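18/09/2026
By Zakharchenko

I quit buying new sweaters in March, and I'd like to say it was for noble reasons, but mostly I'd just seen my credit card bill. There was a $50 acrylic cardigan on it that had pilled before I even got the tags off (well, nearly). So I got out my grandmother's needles and drove over to Lutico, the yarn store behind the post office, and I have been there far too often ever since.

If you haven't been in a yarn store lately, wow. The walls are a lot to take in. I went for one ball of something plain and came home with 900 yards of a speckled wool called Dunen, plus a pattern I couldn't read. The pattern was for a pullover named Ulia, and it was marked "easy" - I have thoughts about that word.

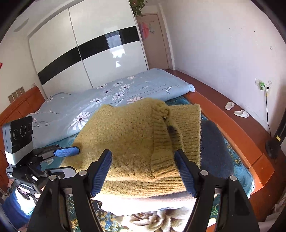 Ribbing was where I nearly gave up. You knit, you purl, you knit again, and if your mind wanders off to dinner you end up with a bumpy mess you have to pull out. I did the hem 2 times and the neck more than that. What kept me going was how good a deep band looks on a fuzzy mustard sweater, with all those ridges lined up and a nice straight edge, and the little dark flecks are so forgiving of a wobbly stitch in the body! Smooth white cotton forgives nothing, so save it for later.

My other advice is to join a group. Ours meets in the library basement, and the online branch has 1,547 members, most of whom will answer a panicked question at midnight. They talked me through my first sleeve. The second sleeve came out longer, so I push them both up and go about my day.

Related
Wool or cotton: picking your first yarn
How to wash a hand knit
Five quick hats for cold ears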